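Skernwood Local History Board > Newspapers and Printers

Who actually founded the Skernwood paper?

millrace40
The county biography file says the founding editor was born in Stiltton, left school at 14 and "walked to Skernwood with a case of type." Has anyone here ever lifted a case of type? It's 28 miles. I have trouble with groceries.

pica_and_quoin
A full case weighs more than a toddler and is worse company. My guess is he took the train like everyone else and his obituary writer took the rest.

OldSleimanRoad
Obituary writer here was his own nephew, on his own front page. I'd treat every adjective as paid advertising.

dustjacket89
I'm going to stick up for the nephew. He gets the Stiltton birth right, he gets the mother's second marriage right, and he admits the paper missed 30 issues the first year. A man making up a saint leaves that out.

OldSleimanRoad
He also says his uncle "never owed a cent." The Sleiman Paper Company sued him twice. I've read both files, and the second one is mostly the clerk losing patience.

dustjacket89
Being sued isn't owing. Ask any editor.

millrace40
Fine, but then who is the "widow Kolex" on the first masthead? She's listed above him. By the next September she's gone and he's "founder and sole proprietor."

pica_and_quoin
Her husband had the job printing shop. I think she owned the press, the building and probably the case of type, and he owned a good hat.

OldSleimanRoad
Now that I believe. The deed is in her name until she sells. Page 40 of the second deed book, bad handwriting, bring a lens.

dustjacket89
Owning the press doesn't make her the editor. Somebody wrote those awful poems about the creek, and they're signed with his initials.

millrace40
So she founded it and he's to blame for the poetry. I can live with that. I'll send the county a correction and they can ignore it like the last one. The first issue is dated 24th October if anyone wants to check the masthead before I embarrass us all.

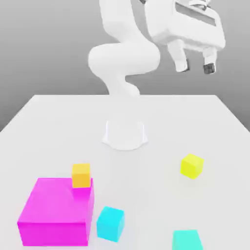

Also, if whoever borrowed the index to the second deed book is reading this, I'd like it back before I'm in the obituaries myself.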